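Remard Opens Hand-Held Demonstration Program for Soft-Goods Handling

August 30, 2025. Remard, a developer of software and tooling for robotic handling, today announced the general availability of Toketti, a system for teaching two-armed robots to handle fabric and other soft goods by demonstration. With Toketti, an operator picks up a pair of hand-held grippers and does the job directly. The recorded motion is then used to train the control software for a robot fitted with matching fingers.

Toketti is available to order now. Customers who took part in the pilot program will be moved to the release version at no charge.

Fabric has been slow to automate. A metal bracket has the same shape every time a robot reaches for it. A sweater does not. It folds over itself, hangs differently depending on where it is held, and shifts when a finger touches it. Writing rules for each of these cases takes a long time, and the rules tend to stop working when the material changes from a flat weave to a knit. Remard began work on Toketti after customers in garment returns asked for a way to add new items without bringing in a programmer.

"The people at the sorting table already know how to pick up a knit without dragging it," said Ningsih Tambunan, chief executive of Remard. "We wanted to record what they do with as little as possible between them and the material. They hold the gripper, they feel the resistance through the handle, and they carry on with the job."

Each Toketti set includes two hand-held grippers, a camera mount for each, a charging base and the recording software. The grippers use a linkage that opens and closes the fingers as the operator squeezes. The camera rides with the tool and looks out over the linkage toward the fingertips, so the recording shows the work from the same place the robot's own wrist camera will later see it. No robot needs to be present while recording takes place.

A typical session is done at an ordinary table. The operator takes one gripper in each hand, or two people take one each, and the garment is lifted, turned, spread or folded as the task requires. Knitted pieces are usually handled with one gripper holding the fabric and the other waiting closed until it is needed.
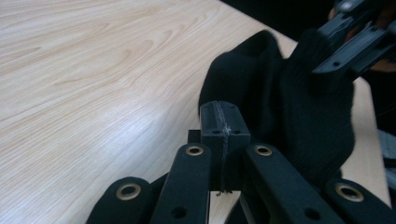 Recording by hand and by remote control

Toketti supports two ways of showing a task. The first is the hand-held method described above. The second is remote control, in which the operator uses the same pair of grippers as input devices and the robot follows along live. Both methods write to the same file format and can be mixed in a single training set.

Remard recommends starting with hand-held recording. It is faster to set up, and the operator can work at a normal pace. Remote control is slower, but it brings in things the hand-held method leaves out, including the reach limits of the arm and the small delay between command and motion. In the pilot, most sites recorded the bulk of their demonstrations by hand and added remote sessions for steps the robot had trouble with.

"There are moves a person makes easily that an arm on a fixed base can't make," said Sunil Rathnayake, who leads the controls group at Remard. "The software checks every hand-held recording against the arm model and marks the parts that are out of reach. The operator can redo that part or move the table. Before we had that check, we would find out during training, and that wasted a lot of time."

Pilot results

The pilot began in May at Oei, a garment returns and repair business that handles knitwear, outerwear and household linens. Four operators recorded demonstrations during regular shifts. None had worked with robots before. Training on the equipment took nearly two hours per person, including practice time.

For the first task, picking a knitted garment from a loose pile and laying it flat, Oei recorded 135 demonstrations. The resulting controller was installed on a two-armed station next to the manual line. Oei has since added tasks for turning sleeves and for placing folded items in a tray.

Rizal Hidayat, operations manager at Oei, said the choice of who recorded the demonstrations made a difference. "We started with whoever was free. Then we looked at the recordings and saw that people were lifting the same garment in very different ways. We sat down and agreed on one way for each item. After that the robot's motion got a lot steadier."

Hidayat said dark knits remained the hardest items at the site. Folds in black fabric show less contrast on camera, and the station sometimes grips two layers when it should take one. Oei has added a second lamp over the table and continues to record more demonstrations on dark items. The station passes any item it cannot lay flat to an operator.

Changes from the pilot version

The release version includes several changes requested by pilot operators:

- The squeeze handle has a lighter return spring. Operators reported sore hands after long sessions with the pilot version.
- Fingertips can be changed without removing the linkage arms. Fingertip faces wear with use, and the pilot design required partial disassembly.
- A recording can be paused by holding both grippers closed. Previously the operator had to put a gripper down to reach the keyboard.
- Bad takes can be marked at the table. They are kept in a separate folder and left out of training unless the customer chooses to include them.
- The reach check runs during recording as well as afterward.

Bayu Pangaribuan, who designed the gripper hardware, said the linkage itself was left largely alone. "We kept the geometry the same so that recordings from the pilot are still good. Anybody who has a library of demonstrations can keep using it with the new handles."

Software and data

Demonstrations are processed by Cosine, Remard's training package, which is sold with Toketti and also runs separately. Cosine lines up the recordings from both grippers, removes long pauses and produces a controller that can be tested in simulation before it is loaded on a robot. Customers can run Cosine on their own computers or on servers operated by Remard.

Recordings belong to the customer. Remard does not use customer demonstrations to train products for other customers without a written agreement. Because the cameras face the work area, hands and forearms will often appear in the recordings, and Remard advises sites to tell staff what is being recorded and how long it will be kept.

Availability and support

Toketti is sold as a complete set. Replacement fingertips, springs and camera mounts can be ordered separately. Matching robot-side fingers are available for four arm models, and mounting drawings are supplied for customers who wish to adapt them to other equipment.

On-site training is offered with each purchase. Sutrisno Hutapea, head of customer support, said visits would be scheduled in the order that sets ship. "We ask customers to pick one task and have the material ready on the table when we get there," Hutapea said. "A bin of real returns is better than a clean sample."

About Remard

Remard develops hand-held recording tools, robot fingers and training software for handling soft and irregular goods. Its customers work in garment returns, laundry and textile repair. The company is privately held.

Media inquiries: Remard Press Office | © 2025 Remard. All rights reserved. | Back to top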